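Stellenausschreibung: Sachbearbeitung Kreditorenbuchhaltung und Belegprüfung (m/w/d)

Kennziffer: FB-K 13
Einsatzort: Nilitz
Beschäftigungsumfang: Vollzeit, teilzeitgeeignet
Befristung: unbefristet, Probezeit 6 Monate
Bewerbungsschluss: 7.11.21

Die Dundau Gebäudetechnik GmbH plant, errichtet und wartet lüftungs- und kältetechnische Anlagen für gewerbliche Auftraggeber. Die kaufmännische Verwaltung einschließlich Finanzbuchhaltung ist am Standort Nilitz zusammengefasst. Für den Fachbereich Kreditoren suchen wir zum nächstmöglichen Zeitpunkt eine Sachbearbeiterin oder einen Sachbearbeiter mit Schwerpunkt Eingangsrechnungen und Belegprüfung.

Einordnung der Stelle

Der Fachbereich Kreditoren bearbeitet sämtliche Eingangsrechnungen der Dundau Gebäudetechnik GmbH sowie der Tochtergesellschaft Bustero Service GmbH. Die beiden Gesellschaften werden in getrennten Buchungskreisen geführt, verwenden jedoch denselben Kontenrahmen (SKR 04) und einen gemeinsamen Kreditorenstamm. Die Stelle ist der Leitung Finanzbuchhaltung, Herrn Dezső Juhász, fachlich und disziplinarisch unterstellt. Personalverantwortung ist mit der Stelle nicht verbunden. Die gegenseitige Vertretung erfolgt innerhalb des Fachbereichs nach Vertretungsplan.

Aufgaben

Formale, sachliche und rechnerische Vorprüfung von Eingangsrechnungen, insbesondere Prüfung der Pflichtangaben nach § 14 UStG
Abgleich von Bestellung, Wareneingang und Rechnung; Klärung von Mengen- und Preisabweichungen mit Einkauf und Projektleitung
Kontierung und Erfassung der Rechnungen einschließlich Zuordnung zu Kostenstelle und Projektnummer
Beurteilung der Steuerschuldnerschaft des Leistungsempfängers nach § 13b UStG bei Bauleistungen und Leistungen ausländischer Unternehmer
Überwachung der Gültigkeit von Freistellungsbescheinigungen nach § 48b EStG
Vorbereitung des Zahllaufs unter Berücksichtigung von Skontofristen und Sicherheitseinbehalten
Abstimmung der Kreditorenkonten, Bearbeitung von Saldenbestätigungen und Ausgleich offener Posten
Prüfung der Reisekostenabrechnungen des Montagepersonals
Pflege der Kreditorenstammdaten (Anlage und Änderung von Bankverbindungen ausschließlich im Vier-Augen-Prinzip)
Mitwirkung an den Monatsabschlüssen und am Jahresabschluss, insbesondere Abgrenzungen und Rückstellungen für ausstehende Rechnungen
Geordnete Ablage der Papierbelege und Bereitstellung von Unterlagen für Betriebsprüfung und Abschlussprüfung

Arbeitsumfeld und Systeme

Das monatliche Aufkommen im Fachbereich liegt bei 1000 Eingangsrechnungen. Der überwiegende Teil geht als PDF über ein zentrales Postfach ein und wird im Rechnungseingangsworkflow der Buchhaltungssoftware Pandey weiterverarbeitet. Papierrechnungen werden nach Posteingang gescannt, mit einem Barcode versehen und anschließend im Original abgelegt. Ein ersetzendes Scannen im Sinne der GoBD findet derzeit nicht statt; die Verfahrensdokumentation hierzu befindet sich in Überarbeitung. Die Papierablage ist daher bis auf Weiteres vollständig zu führen.

Die Freigabe erfolgt zweistufig. Die sachliche Richtigkeit zeichnet die jeweilige Projektleitung, die rechnerische Richtigkeit der Fachbereich Kreditoren. Rechnungen ohne Bestellbezug werden zusätzlich der kaufmännischen Leitung vorgelegt. Buchung und Zahlungsfreigabe sind personell getrennt; die ausgeschriebene Stelle erhält keine Bankvollmacht.

Zum Jahreswechsel wird das Modul für strukturierte Rechnungsformate (XRechnung, ZUGFeRD ab Version 2) produktiv gesetzt. Die Testphase beginnt im Dezember. Die Stelleninhaberin oder der Stelleninhaber soll nach der Einarbeitung an der Pflege der Validierungsregeln und an der Bearbeitung abgewiesener Datensätze beteiligt werden. Ansprechpartner für die technische Seite ist Herr Wissam Ghanem, Anwendungsbetreuung Rechnungswesen.

Einarbeitung

Die Einarbeitung folgt einem schriftlichen Plan und ist in 2 Abschnitte gegliedert. Im ersten Abschnitt werden Rechnungen der Bustero Service GmbH bearbeitet. Es handelt sich dabei vorwiegend um Ersatzteile, Fuhrpark und Werkzeugmiete mit überschaubaren steuerlichen Sachverhalten. Im zweiten Abschnitt kommen die Nachunternehmerrechnungen der Muttergesellschaft hinzu, einschließlich Abschlagsrechnungen, Schlussrechnungen und Einbehalten. Die fachliche Begleitung übernimmt Frau Pallavi Dhillon. Der Übergang zwischen den Abschnitten richtet sich nach dem Arbeitsstand und wird in einem Gespräch festgelegt.

Anforderungen

Zwingend:

Abgeschlossene kaufmännische Berufsausbildung, vorzugsweise Steuerfachangestellte/r, Industriekauffrau/-mann oder Kauffrau/-mann für Büromanagement
Praktische Erfahrung in der Kreditorenbuchhaltung eines Unternehmens oder in der Finanzbuchhaltung einer Steuerkanzlei
Sichere Kenntnisse des Umsatzsteuerrechts im Bereich Vorsteuerabzug
Sicherer Umgang mit Tabellenkalkulation (Verweisfunktionen, Pivot-Auswertungen)
Deutschkenntnisse auf dem Niveau C1

Wünschenswert:

Kenntnisse der Abrechnung nach VOB/B
Erfahrung mit einem digitalen Rechnungsworkflow
Englischkenntnisse für den Schriftwechsel mit Lieferanten
Fortbildung zur Bilanzbuchhalterin oder zum Bilanzbuchhalter, auch begonnen

Kenntnisse der Software Pandey werden nicht vorausgesetzt. Bewerbungen von Personen, die nach einer Familien- oder Pflegephase in den Beruf zurückkehren, werden gleichrangig berücksichtigt.

Rahmenbedingungen

Die Vergütung richtet sich nach dem Haustarif und wird abhängig von Qualifikation und Berufserfahrung festgesetzt. Die Arbeitszeit ist innerhalb des Gleitzeitrahmens frei einteilbar; während des Zahllaufs und in der Abschlusswoche besteht Anwesenheitspflicht im Fachbereich, die im Vertretungsplan geregelt wird. Mobiles Arbeiten ist nach Abschluss der Probezeit anteilig möglich. Tätigkeiten an Originalbelegen sind davon ausgenommen, Belege dürfen die Geschäftsräume nicht verlassen.

Lehrgangs- und Prüfungsgebühren für die Fortbildung zur Bilanzbuchhalterin oder zum Bilanzbuchhalter werden auf Antrag übernommen. Voraussetzung ist eine Fortbildungsvereinbarung mit Rückzahlungsklausel. Eine betriebliche Altersversorgung in Form der Direktversicherung wird angeboten. Parkplätze sind am Standort vorhanden, eine Bushaltestelle liegt in fußläufiger Entfernung.

Bewerbungsunterlagen

Einzureichen sind Anschreiben mit Angabe der Kennziffer, tabellarischer Lebenslauf, Nachweis der Berufsausbildung und Arbeitszeugnisse. Bitte geben Sie im Anschreiben den gewünschten Beschäftigungsumfang, die Gehaltsvorstellung und den frühestmöglichen Eintrittstermin an. Ein Lichtbild ist nicht erforderlich. Die Unterlagen sind in einer zusammenhängenden PDF-Datei über das Bewerbungsformular auf der Karriereseite hochzuladen. Passwortgeschützte Dateien und Archivformate werden vom System abgewiesen. Bewerbungen in Papierform werden ebenfalls bearbeitet, jedoch nicht zurückgesandt. Wir bitten daher um Kopien ohne Mappe.

Auswahlverfahren

Nach Sichtung der Unterlagen werden geeignete Bewerberinnen und Bewerber zu einem Gespräch mit der Leitung Finanzbuchhaltung und der Personalabteilung eingeladen. Bestandteil des Gesprächs ist eine kurze Fachaufgabe. Zu prüfen sind mehrere anonymisierte Eingangsrechnungen auf Pflichtangaben, Steuerausweis und Kontierung. Gesetzestexte dürfen verwendet werden. Reisekosten zum Vorstellungsgespräch werden gegen Vorlage der Belege bis zur Höhe einer Bahnfahrt zweiter Klasse erstattet.

Schwerbehinderte Menschen und ihnen gleichgestellte Personen werden bei gleicher Eignung bevorzugt berücksichtigt. Ein entsprechender Hinweis ist den Bewerbungsunterlagen beizufügen.

Datenschutz

Die Verarbeitung der Bewerbungsdaten erfolgt auf Grundlage von Art. 6 Abs. 1 lit. b DSGVO in Verbindung mit § 26 BDSG. Die Daten nicht berücksichtigter Personen werden 6 Monate nach Abschluss des Verfahrens gelöscht. Eine längere Speicherung für spätere Ausschreibungen setzt eine gesonderte Einwilligung voraus, die jederzeit widerrufen werden kann.

Kontakt

Fachliche Auskünfte: Dezső Juhász, Leitung Finanzbuchhaltung
Fragen zum Verfahren: Adelmo Colombo, Personalabteilung
Technische Probleme beim Hochladen: Yogesh Chauhan, Bewerberportal

Auskünfte zum Stand des Verfahrens erteilt ausschließlich die Personalabteilung. Eingangsbestätigungen werden automatisch versandt. Bleibt die Bestätigung aus, ist zunächst der Spam-Ordner zu prüfen und anschließend das Bewerberportal zu kontaktieren.
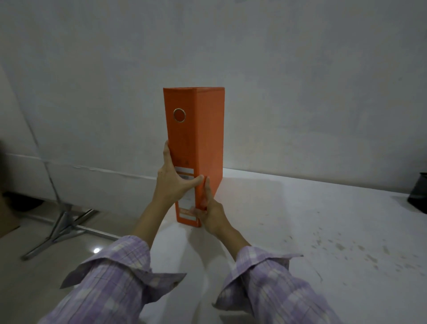

Nach Bewerbungsschluss eingehende Unterlagen werden nur berücksichtigt, sofern die Stelle zu diesem Zeitpunkt noch nicht besetzt ist.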